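Pre-Run Software Checklist, Dish Rack Cell
Rinen planner, Foltbridge perception build 136
Checked by: Elis Mostyn, 12/27/22

Good morning all, and thank you for bearing with my long comments. I know a tick in a box would do, but I like the next person on the bench to know what I was thinking when I put it there.

1. Speed and force limits loaded from the signed file - OK
The limits matched on the first try. I restarted the controller and read them back once more, as I do after any holiday.

2. Stop request honored by the planner in every state - OK
Tested in approach, grasp, lift and place. The slowest response was 17 ms, well inside our limit of 100 ms.

3. Fixed camera view and plate segmentation - OK, WITH COMMENT
Please look closely at the masks wherever plates overlap. In the rack the rims sit one behind another, and the old build used to join two neighbors of similar color into one very wide plate. The new one keeps them apart, bless it. The little dark specks on the pink plate are still worth watching in the depth map. 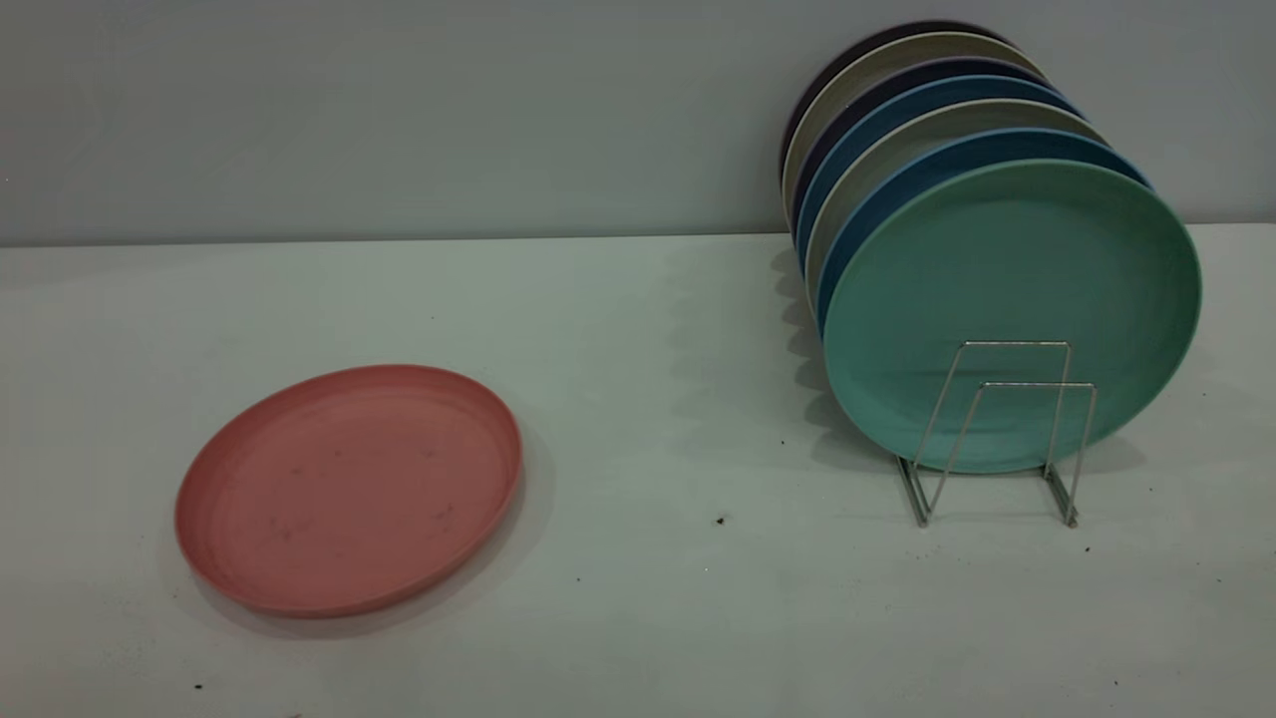 4. Rack wire kept in the collision model - OK
The thin wire is the part I fret over most. Back in November the filter was dropping it as noise, and the planner then thought it had a clear path straight through. Leave the minimum cluster size where it is, please, even if the map looks a bit untidy to you!

5. Wrist camera calibration - RECHECK
The error has crept up a touch. It's still within tolerance, but I would feel happier if somebody ran the full routine before the next long session.
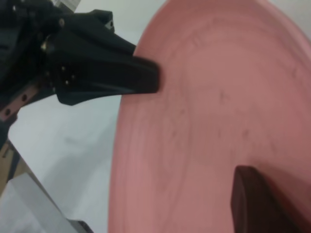
6. Finger closing profile - OK
The close command ramps gently and gives up if contact isn't reported in time. I went through 495 lines of log with a large mug of tea and found no skipped states.

7. Log storage and clock sync - OPEN
Clocks agree nicely. The disk is over 80% full, though, so do move the older Biltport logs across before you start recording.

Cleared for reduced speed only until items 5 and 7 are closed. Come and find me if anything seems odd - I'm always glad to be asked.

Related
Rissanen gripper driver: update notes
Collision map settings for thin objects
Wrist camera calibration, step by step

Contact Elis Mostyn | © 2022 Rinen | Back to top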